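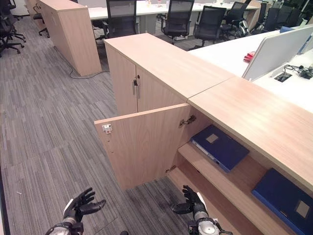
Week 6: Records retention, and why I don't believe your schedule

Reading for this week was the Folgate retention schedule, all 70 pages of it, plus the short Imik case. If you only read one, I hope it was Imik. The Folgate schedule is a fine piece of drafting and I have my doubts that anyone at Folgate has opened it since it was approved.

What a schedule claims to do

A retention schedule lists the kinds of records an office makes and says how long each kind is kept. When the time is up, the records are destroyed or sent to the archive. The textbook says this saves space, lowers legal risk and makes things easier to find. Maybe. The space saving is real if the destruction happens. The legal risk part depends on whether you can show that you followed your own rules, and most offices can't. As for finding things, I have yet to see good evidence, and the studies the textbook leans on were mostly paid for by people selling filing systems.

Folgate lists 102 record series. Ask yourself how a busy clerk picks the right one at four in the afternoon. My guess is that the clerk uses the same 3 codes for everything, and when Folgate did a check in August that was close to what they found.
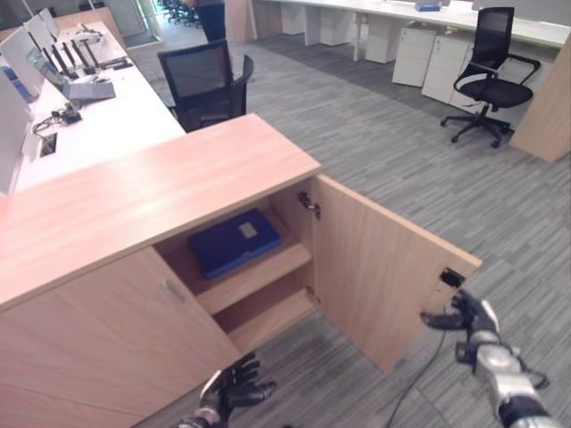

The unit a schedule works on is the series, and the unit people work with is the thing in their hand. That gap causes most of the trouble. A series has a name, a code, a start event and a period. A dark blue binder lying flat on a cabinet shelf, with a small pale label on its cover, has none of those things until someone reads the label, opens the binder and makes a call. Often the contents belong to several series with different periods. The textbook advice is to apply the longest period to the whole item. That is safe, and it is also how you end up keeping lunch receipts as long as contracts.

Trigger events

Look closely at the start event. "Keep 7 years" means little until you know seven years from what. Common triggers:

- end of the fiscal year
- end of the contract
- employee leaves
- file closed
- superseded

The first three can be looked up. "File closed" is whatever the person holding the file thinks it is. "Superseded" is worse. At Imik the safety manuals were marked superseded by one department and current by another, and both had paperwork to back it up.

The Beneš method

Beneš sorts records by the work that produced them and pays no attention to which department holds them. I like this more than I expected to. It survives a reorganization, which department-based schedules don't. But the claim that it cuts misfiling comes from a single pilot with 93 files, chosen by the project team, in an office that knew it was being watched. Treat that result as a hint and no more. It will be on the reading list again in week 8, when we compare it with Brallalex.
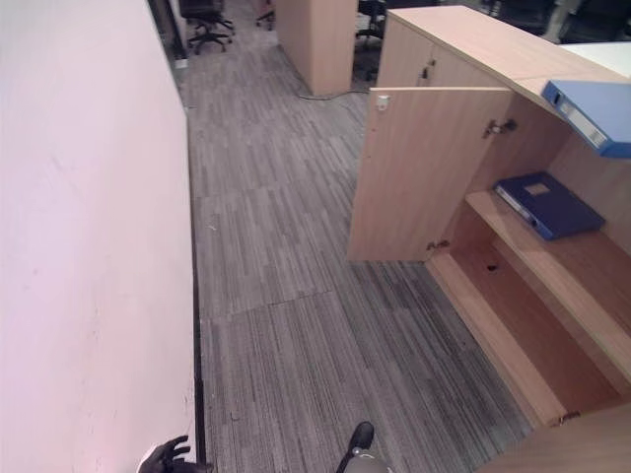 Surveys come before schedules, or they should. A records survey means going through the building and writing down what is kept, where, in what form and by whom. Many surveys are done by emailing a form to department heads, and I would throw those out. People report the file room and forget everything else. Storage turns up in places that don't feel like storage, such as a light wood cabinet along a narrow carpeted corridor, and a corridor is shared ground, so each department tends to assume the contents belong to another. Put a column for "responsible person" on your survey sheet and leave it blank if you can't fill it. A blank tells you more than a guess.

Also record the locks, and who has the key. Imik's survey skipped this and the confidential series were later found to be stored with the general ones.

For next week

Draft a survey sheet, one side of one page. Try it on a real space, with permission from whoever runs it - your own office is fine. Bring the filled sheet along with the blank one. I will be asking which columns you stopped using halfway through.

Read the first part of the Brallalex manual, up to the section on disposal holds. Skip the foreword, it is mostly advertising.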